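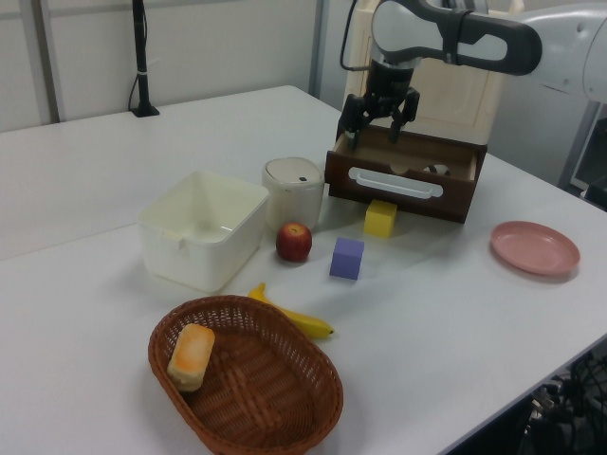

Nighat Sial says every home needs one drawer where nothing is allowed to hide. She means a drawer you can open, look into, and understand right away. That is harder than it sounds. Most of us have a drawer at home that is full of string, old keys and pens that don't write.

So how do you decide where things go? People who are good at tidying use containers, and they choose each container for a reason. You can learn to do it too.

Drawers

A drawer is a box that slides. It is good for small things, such as a toy car, a spool of thread or a pack of cards. When the drawer is shut, dust stays out and the things inside can't roll onto the floor.

A drawer needs something to pull on. Some have a round knob and some have a long handle. A long handle is easy to use because you can get your whole hand around it. When you pull, pull straight toward you. If you pull from one side, the drawer may turn a little and get stuck.

Deep drawers have a problem. Small things get buried under other small things. You can fix this with dividers, which are little walls that split up the space. Cut them from a cereal box and slide them in.

Baskets

A wicker basket is made by weaving. Long, bendy strips go over and under each other, over and under, until they make a wall. People have made baskets this way for thousands of years, long before anyone had plastic.

Look closely at a woven basket and you can see tiny gaps between the strips. Air moves through them. That makes a basket a nice place for bread at the table, because warm bread gives off steam and the steam can get away. If you shut warm bread in a plastic box, the steam turns to water and the crust goes soft.

Baskets are not good for beads or rice. You can guess why.

Open bins

A plastic bin with no lid is the quickest place to put things away. You don't have to open anything. It is also easy to wash.

Many bins are a bit wider at the top than at the bottom. We say the sides are tapered. This lets you stack empty bins, one inside the next, and a tall pile of them takes up very little room. If the sides went straight up and down, the bins would not fit together.

Containers with lids

A lid keeps things in and keeps other things out. Cookies stay crisp under a tight lid. Trash smells less under one, and flies can't reach it. The top of a lid may be flat or rounded. A rounded lid is called a domed lid. You can't stack much on top of a dome – things slide off.

Plates

Is a plate a container? Sort of. A plate with a raised edge will hold crumbs, peas or a cut-up apple. It will not hold much, and it is no good for storing things. A plate is for now. A bin is for later.

Try it yourself

You will need a table, 5 containers and 14 small things from around the house. Ask before you borrow anything from the kitchen. A foam block, a spoon, an apple and a sock would be a good start.

Put everything on the table. Pick up one thing at a time and ask yourself two questions. Will it fit? Will I be able to find it again?

Put food with food. Put toys with toys. Soft toys and foam blocks can go at the bottom or the top of a bin, but an apple should not go under anything heavy. Apples bruise easily, and the brown spots spread.

When you have finished, ask someone else to find the spoon. If they look in the right place first, your plan is a good one. If they look somewhere else, ask them why they looked there, then try putting the spoon in that place next time.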